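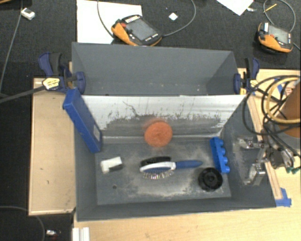

Two-compartment bin with clamps on opposite sides, with a mixed set of objects in the front compartment.

Collecting grasp labels in a divided bin

These steps cover one labeling round for the Hunska grasp predictor. They assume the arm is calibrated and the Shakya logger is running.

1. Clamp the bin on opposite sides. Push it by hand; if it moves, tighten both clamps and redo the corner registration.

2. Load every object into one compartment. Mix shapes: a long box that can lean on a wall, something round, a brush, a block with studs. Leave the other compartment empty as the drop target.

3. Record the empty-target depth map. Scuffs and dust on the gray walls are fine as long as the map is retaken each round.

4. Run 400 attempts. The script switches source and target when the source side reads empty.

5. Label each attempt from the depth difference in the target compartment. Gripper width alone gave false positives on the brush, where the fingers closed on bristles and lost them during the lift.

6. Discard any attempt with a logged protective stop, then retrain.

In our February run, the first round gave 218 successes in 400 attempts. The success rate leveled off after 4 rounds — objects resting against the divider remained the main failure case.

Script maintained by Indira Nair and Paora McAlister.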